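Home | Forums | Reviews | Kits | Log in

Benum two-arm kit, first impressions
Posted by gritty_gears, June 2026

gritty_gears wrote:
My Benum kit is finally on the bench and I love this thing! Setup took me 2 evenings (mostly cable routing), and both grippers homed on the first try. I've got 36 practice runs logged on the pouring task already.

torque_toad wrote:
Nice, but for that money I'd still go with the Metar. Those parallel jaws look too wide for anything small.

gritty_gears wrote:
Disagree! Wide is what I want for kitchen stuff, and the Taltton pads hold thin plastic fine if you keep the force low. My start position, jaws open, with the steel bowl and the little cup of grain set out: 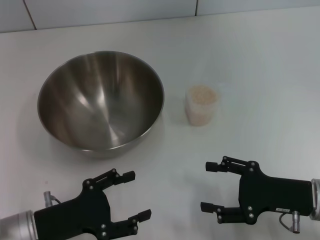
Re: Cable clearance

maplebolt wrote:
Do those gray cables snag when the wrists turn? Mine did on an older Maes set.

gritty_gears wrote:
One snag in April, on a friend's kit. I leave more slack now and slow the wrists by 10 percent.

torque_toad wrote:
Still say Metar. Post your spill count after the next 22 runs.

Contact | Copyright Benchtop Arms Forum | Back to top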